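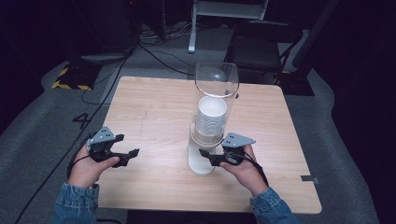 Take 400 went bad and Szu-yu said keep it.

"Keep it how," Efren said. Denim cuffs pushed up, then back down again, he did that all day. "I fumbled the cup."

"You fumbled and then fixed it. Label it. Recovery."

So, recovery. A new column in the sheet. He set the grippers down, shook out his fingers, picked them up. Left, right. Again.

The Leblanc paper was due and the numbers stunk. They'd trained on the clean takes, only the clean ones, 100 and then 400, and the policy at Stisbridge ran beautiful right up to its first mistake. Then it just stood there. Jaws open. Albane had filmed it on her phone in May and nobody wanted to watch it twice.

"Because it's never seen wrong," Szu-yu said. She was eating crackers over the keyboard. "You only ever showed it right."

"I was told to show it right."

"I know. I told you."

He laughed, sort of. Went again. Cup slipped, caught it. Column. Cup stuck to its neighbor, jiggled it free. Column. His wrists hurt in a new place now.

They ran it overnight. 7 seeds, same network, same hours of data, a slice of the clean takes swapped out for his worst ones. She wouldnt let him look at the curves till all 7 were done. He slept in the car.

Morning. Albane on the call from Lurano, bad connection, half her face.

"It drops the cup," she said.

"Okay," said Efren.

"No, wait. It drops the cup and then it goes back for it. There's a little hitch first. To the left."

Szu-yu turned around in the chair and looked at him.

"What," he said.

"You do that. Before you regrasp. You hitch left."

"I do not."

She pulled up take 400 and hit play, and he watched teh hands, his hands, go left.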